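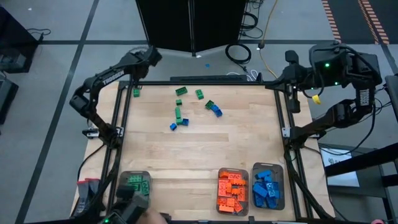

I have been sorting toy bricks by color again, and if you have been reading here for a while you'll know this happens to me every spring, right when I should be doing the windows. It starts with one tub that won't close properly and then I'm gone for the weekend. Green and blue are the two I always leave until last, I suppose from having so many of them (we went through a long phase of lawns and ponds in this house), and they look so nice together on a pale wooden tabletop that I never want to scoop them up. A few greens scattered here, a blue or two leaning in between, the bins waiting along the bottom of the table, and I could happily leave it like that until dinner.

My mother thinks sorting by color is madness. She did all of ours by size when we were growing up in Kendbridge, in old cookie tins, and she will still tell you on the phone that a child looks for a long one or a short one and doesn't care what color it is. She may have a point! When the kids build, the first thing I hear is "I need a long one," and then somebody's whole arm goes into the bin up to the elbow. But when I'm the one putting things away at the end of the day, tired and wanting my tea, color is so much quicker. I don't have to think. Green goes with green and that's the end of it.

We have some 2,000 bricks now, going by what the boxes said when we bought them, minus whatever the vacuum has had. A big part of that came from Zamfira Ilie two doors down, whose boys have grown out of theirs, and she brought them over in pillowcases. I washed the lot in the bathtub with a little dish soap and laid them out on towels overnight. If you do this, please put a strainer over the drain first. I did not, and I spent a good part of my evening with a bent coat hanger.

As for bins, I've come all the way around to see-through ones. I had lovely cotton baskets from Fluna for a while, with rope handles, and they looked wonderful on the shelf and were hopeless for this. The kids tipped out every single one to find out what was in it. With the clear or cloudy gray plastic kind they can see from across the room, and so can I. Low ones are better than deep ones, too. Mine were 7 dollars apiece at Rusu, the hardware place by the station, and I went back the next week for more.

The only other thing I'd pass along is to sort a little at a time. I used to dump everything in the middle of the floor and feel my heart sink. Now I take a couple of handfuls, spread them out with plenty of bare table in front of me, set a timer for 30 minutes and put on the radio. When it rings I'm allowed to stop. Mostly I don't, I'll admit, there's something about the sound of them dropping into the bin that keeps me going long past when I meant to start the potatoes.

Next up are the wheels and windows and all those tiny clear pieces that have no proper home. I've been keeping them in a jam jar on the windowsill, and the jar is full. If any of you have a system for the tiny ones, do leave me a comment, I would love to hear it before the cousins come to stay in July.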